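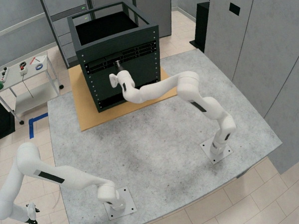
wongsuwan

Ticket subject: Leave requests stuck on "With manager" after we moved people between teams
Product: Fultar (shifts and leave), linked to Sorner for payroll
Status: Open, partly fixed
Opened: 20/08/2024

Hi all, I'm putting this up as one long running ticket because I've already had two short ones closed on me with a link to the password reset page, and my password is fine! I run operations at our Ovgate site. I'm the admin for Fultar, mostly by virtue of having been in the room when we bought it, so please pitch replies at someone who can follow instructions but doesn't know what goes on under the hood.

The problem in short: people put in for time off, the request goes to "With manager", and then it sits there. The manager never gets the email and never sees it in their list. The employee thinks their boss is ignoring them. The boss thinks everyone has suddenly stopped wanting vacation. I found out when one of our packers asked me, pretty coldly, whether we had a policy of not answering, and I went and looked and there were roughly 100 requests in that state going back to the spring. I felt sick.

What changed: in May we reorganized. We used to have a day team and a late team with a lead each, and we split them up by type of work instead (receiving, packing, returns, office). I made the new teams in Fultar myself, dragged people across, and picked a new lead for each one. It all looked right on the team page. It still looks right on the team page, and that's what makes me want to throw the laptop.

What I tried before opening this ticket:

Logged out and in again, different browser, my phone. Same.

Checked the leads' spam folders with them sitting next to me. Nothing in there except a lot of offers on pallet wrap.

Checked each lead has the "Can approve leave" box ticked. They do, all of them.

Put in a test request as myself. It went through fine, but I report to the owner and that didn't change in the reorganization, so I suppose it proves nothing much.

Removed one packer from the packing team, saved, added them back, saved. Their old request stayed stuck. A new one ALSO got stuck.

Update, same afternoon

Support replied and asked for the headcount in both systems, so I did that. Sorner says 65 people, and I trust that one because those are the folks getting paid. Fultar says 68. I've been staring at the two lists with a ruler on the screen like my grandmother doing her household accounts. The extra ones are all leads. Or they were leads, under the old setup.

So here's my guess, and tell me if I'm off. Three of our leads started out as temps through an agency, and when they went permanent we made them new records with the new employee numbers. The old records were marked inactive (I have a note of doing it) but they never got deleted, and the approval settings may still be hanging on to them. The names are the same on both so when I look at the team page I see the right name and I move on with my day. It could be pointing at either one and I'd have no way to tell. 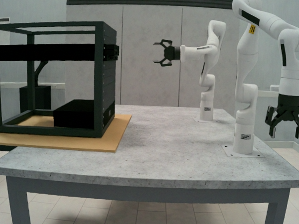
I hovered over the little name badge on the packing team and it does show an employee number if you wait long enough. It's the old agency number. Ha! So the packing lead's requests are all going to a version of the packing lead who left the agency a good while back and whose email address goes nowhere.

Support's answer to that was to reassign the lead on the team page. I did it for packing. You have to pick somebody else first, save, then go back and pick the right one, and the drop-down shows the same name twice with no number next to it. I picked the second one, saved, did the long hover, and got the permanent number. Put in a fresh test request from a packer's account (with the packer there, they typed their own password, before anyone writes in) and the lead's phone buzzed before we'd even put the mug down. I may have cheered.

Then I did returns and receiving the same way. Returns worked first time. Receiving did not. I picked the second name in the list as before and got the old number again, so the order in the drop-down isn't something to rely on. Please, please could someone at Fultar put the employee number in that list. I'd take it in tiny gray print.

Update, next morning

New requests are now reaching all the leads. Old ones are still stuck. This is the bit I need real help with because they don't move over when you change the lead, they stay with whoever they were sent to.

Support suggested asking everybody to cancel and put in again. I want to explain why I'm not keen, and I'm going to go on a bit, sorry. Leave here is first come, first served for the busy weeks. If someone asked in May for the week of a family wedding and I make them ask again now, their request gets a new date on it and they drop behind a person who asked yesterday. That's a fight on the packing floor that I would have caused. And they've already waited all summer for an answer they should have had in a few days. I can't go to them and say, nicely, that they need to redo the paperwork as well.

I did try the bulk tool. Admin, Leave, Bulk actions, Reassign approver. It lets me tick the requests and choose the new approver, and then I get:

"Approver cannot be changed for requests held by an inactive user."

Which is more or less the reason I want to change it. I had a coffee and tried it again in case it had softened. It hadn't.

Meanwhile I wanted the people side dealt with, whatever the software was doing, so I printed the whole stuck list, sorted it by original date, and handed each lead their own pages. They went through them with a pen and gave everybody a yes or no in person by the end of the shift. Most were yes. A fair few were for dates already gone by, and those were the hard ones. Some of those people had come in to work on days they'd wanted off, never having had a reply. A couple took the day anyway and were put down as absent. We've fixed the absences by hand and I apologized for them in the morning huddle, out loud, in front of everyone, as it was my setup and my job to check it. One of the leads said I didn't need to do that. I thought I did.

If you manage people and you're reading this for your own Fultar trouble, that would be my one bit of advice. Get the answers out on paper while the ticket is open. People were much kinder about the software once they had their dates.

Update, later on

Second-line support got in touch and they were great, I want that on the record after my grumbling. The trick for the held requests is to wake the old record up for a minute. What worked for us:

Step 1. Go to the old record (search by the agency number, searching by name gives you the wrong one first) and set it to Active.

Step 2. Before you do anything else, untick "Send to payroll" on it. This one matters a lot, see below.

Step 3. Run the bulk reassign from the old record to the permanent one. The error doesn't come up now.

Step 4. Check that the original request dates are still there. Ours were.

Step 5. Set the old record back to Inactive. 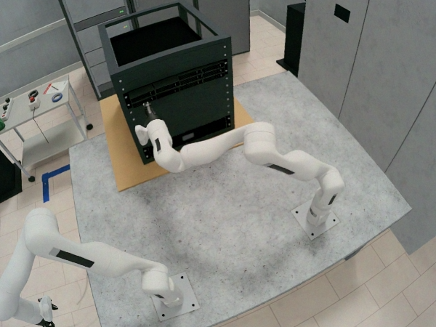
I skipped step 2 on the first one. I'd been told, I had it written down in my own handwriting, and I skipped it. Within the hour Sorner had picked up a brand new starter with no bank details and a start date several years ago, and our bookkeeper was at my door wanting to know who we'd hired. If you do the same, don't delete the person in Sorner, because it comes back the next time the two systems talk. Untick the box in Fultar first, wait for the next sync, and then remove it on the Sorner side. Ours has stayed gone so far.

So packing and returns are completely clear. Receiving is clear apart from 2 requests that still show "With manager" even though they've got the right approver on them and the lead can see them. When the lead presses Approve the page reloads and nothing has changed. Both of them run across the end of the leave year, which might be the link, or it might be a coincidence. I've sent screenshots on the private side of the ticket. Both people have their yes from us on paper, so there's no panic on that.

Things I'd still like an answer to:

Can the stale records be merged with the live ones, or do I have to leave them lying around as inactive forever? I'd feel a lot better with the same headcount in both places.

Is there any report that shows requests nobody has touched for, say, two weeks? I've looked through everything under Reports and I can't find it. For now I have a reminder on my calendar to go and look by hand, and I've asked each lead to tell me if their list goes quiet for longer than feels normal.

When a lead's record is made inactive, could Fultar warn me that things are still pointing at it? Even a pop-up. I'd read that one, I promise.

Please don't close this one until the receiving pair are sorted. I'm at my desk until the late shift handover most days if anyone needs me to try something while they watch - best to message on here and I'll ring you back.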